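Table and Floor Check -- Sekel Room 4
Checked by Lindsay Rakena, 28 November 2019

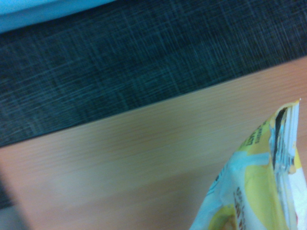

Tabletop, light wood, with the dark gray woven fabric past its far edge.

Surface scratches: none on the part shown. Enjoy it while it lasts.
Edge: OK. Straight, which puts it ahead of the shelving.
Wobble: FAIL. Slight, but enough to move soup. Folded menu removed from under leg; a menu is not a repair.
Load label (300 lb): missing again.
Trip hazards: OK.
Follow-up: Kimutai Mwakalinga to fit new feet in December. Menu returned to kitchen.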